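ロボットに台所を教える人たち

「はい、いま指を閉じて。そう、そこで一回待つ」

ヘッドセットをかぶったロマン・ルブラン(Romain Lebrun)さんが、両手に握ったコントローラーをほんの少し内側にひねる。隣の部屋では、白い腕がまったく同じ角度だけ手首を返している。遅れはほとんど感じない。初めて見た私は思わず声を出してしまい、録画中だからと小声でたしなめられた。

訪ねたのは、家庭用ロボットの教示データを集めているHudbridgeの作業場だ。普通の住まいをそのまま借りた造りで、廊下には掃除機が立てかけてあり、洗面所には歯ブラシまで置いてある。その中で、操縦者が朝から夕方まで、ロボットの腕を借りて家事をする。食器を下げ、引き出しを開け、床のものを拾う。人がやってみせた動きが関節の角度と映像の組になって残り、それが学習の材料になる。

教え方には大きく二つある。ひとつは遠隔操作。離れた場所から、ロボットの目に映るものを見ながら腕を動かす。もうひとつは、モーターの力を抜いたロボットの腕を人がじかにつかんで動かす方法で、現場では「手取り」と呼ばれていた。習字の先生が子どもの手に手を添えるあれだ。Hudbridgeでは細かい向きの調整を手取りで試し、全体の流れは遠隔操作で録ることが多い。

私も手取りをやらせてもらった。これが実におもしろい! 腕は見た目よりずっと軽く動く。ところが、コップを棚に戻すだけの動作で、自分の肘がふだんどこを通っているのか急にわからなくなる。棚板をよけようとして肩を上げ、今度は手首が足りなくなり、途中で止まってしまった。ルブランさんは笑いながら、肘のことは忘れて、コップの縁だけ見ていてくださいと言う。言われたとおりにすると、たしかに入った。二回目はもう少しなめらかに入った。三回目は調子に乗って棚にぶつけた。

この日の課題は、キッチンまわりに散らばった軽食の片づけだった。一回の実演は90秒以内と決められている。それを超えたら、うまくいっていても録り直しになる。迷っている時間までロボットが覚えてしまうからだという。午前中に録るのは、休憩をはさんで15本。たったそれだけかと思ったのだが、横で見ているうちに考えが変わった。毎回ものの置き場所を変え、向きを変え、明かりも変える。同じ一本は二度とない。

とくに手ごわいのが菓子の袋だ。箱や缶なら、指を当てる場所はだいたい決まっている。袋はそうはいかない。つかむ位置しだいで形が変わり、光り方も変わり、中身が片側に寄れば重心まで動いてしまう。ルブランさんは袋に近づくとき、まず指を低く構え、つまむ向きを決めてから、ゆっくり距離を詰めていく。 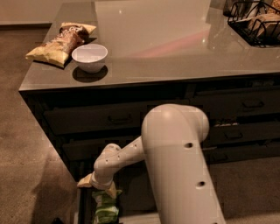 袋はつぶしたら負けだと思っている、とLefèvreさんは少し違う流儀を話してくれた。端の平らなところを浅くつまみ、持ち上がらなければ潔く離してやり直す。深くつかめば確実だが、その癖がついたロボットはパンでも豆腐の容器でも同じ力で握りにくるのだそうだ。やり直しの動きも消さずに残しておいてほしい、と何度も念を押された。失敗から立て直す手つきこそ、あとで効いてくるのだと。

この「やり直しを残すか」という話は、作業場の中でも意見が分かれている。ルブランさんは、迷いのないきれいな実演を多くしたい派だ。お手本が揺れていると、ロボットの動きもどこか落ち着かなくなるという。二人の議論は昼食のテーブルでも続き、しまいにはフォークでパンの切れ端をつまむ実演合戦になった。どちらも譲らない。結局いまは、きれいな一本と立て直しの一本に別々の印をつけて保存し、混ぜる割合を学習のたびに変えて様子を見ている。

操縦に使うソフトはBindanceという。画面の端に、関節ごとの余裕を示す細い帯が並んでいて、曲げすぎると色が変わる。慣れた人はほとんど見ないが、私のような初心者はこれがないと腕を変な形に固めてしまう。コントローラーのほうはTikbergというシリーズで、握りの内側に小さな振動子が入っている。指先がものに触れるとかすかに震えるのだが、触れた感じというより、遠くで誰かがドアをノックしているような感覚だ。それでも、あるとないとでは大違いだった。振動を切って試したとき、私は紙コップを見事にひしゃげさせた。

操縦者はいま9人いる。前歴はばらばらで、クレーンの運転をしていた人もいれば、人形劇をやっていた人もいる。上達が早いのはどんな人かと聞くと、ルブランさんは少し考えて、料理を人に教えたことのある人、と答えた。自分の手がやっていることを、ゆっくり、わざと大げさに見せる。その加減を体で知っているからだそうだ。ゲームの得意な人は最初の一週間がめっぽう速く、そのあと速さを落とすのに苦労するらしい。

体への負担も小さくない。腕を宙に浮かせたまま集中を続けるので、連続で操縦するのは最大でも13分まで。時間がくると交代し、肩を回し、水を飲む。休憩中の人は隣で記録係にまわり、ものの置き場所を紙に書きつけていく。その紙には「低い所、難」「光る」「また袋」といった走り書きが並んでいて、読んでいるだけで一日の苦労が伝わってくる。

夕方近く、覚えさせた動きをロボットだけで走らせるところを見せてもらった。誰もコントローラーを握っていない。白い腕がゆっくり下がり、指を低く構え、向きを決めてから、そっと近づいていく。あ、と思った。午前中に隣で見ていた、ルブランさんのあの手つきなのだ。本人に伝えると、照れくさそうに頭をかいた。

「止まり方まで似てるんですよ。つかむ前に一瞬、息を止めるみたいな間があるでしょう。あれ、僕の癖です」

その袋は結局、指の先からするりと落ちた。ルブランさんは画面に顔を寄せて、落ちる直前の数コマを何度も送り直し、指の角度が浅いな、とつぶやいてから、もうコントローラーに手を伸ばしていた。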